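Prarow: metal album reviews, scraped and scored

README, last touched in October

What you get is 3,855 album reviews from 17 webzines, mostly heavy, power and thrash, with a smattering of doom. Each row has band, album, zine, reviewer handle, the text and a score rescaled to ten. I'd be careful with that last column. Some zines hand out a 9 to anything with a galloping riff, and no arithmetic makes their 9 equal to anyone else's.

Genre tags

Wondimu Tufa and Rokeya Bepari tagged 515 reviews by hand. They disagreed most on power versus "heavy/power", a line I doubt exists outside of record shop dividers. The rest were tagged by a keyword script that thinks any mention of Bay Area means thrash. Treat the column as a rumor.

Known problems

Reissues are mixed in with first pressings. Session drummers get listed as members. Two zines copied label promo sheets word for word and signed them as reviews. Manuela Longo pulled the ones she caught, and I don't believe she caught them all.

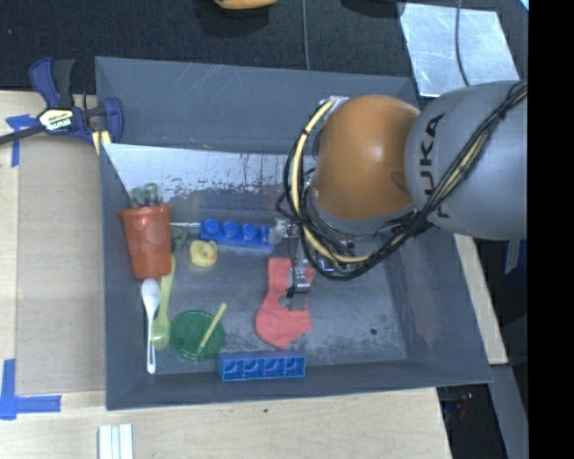 Demos and split EPs are in only if the zine gave them a score. Live albums have their own flag, which is blank for everything from Grilten because their pages never say.

People keep asking whether this can predict which albums will last. I've seen one attempt, and it mostly learned that long reviews are positive.

Corrections go to Fahad Pirzada, with a link to the original review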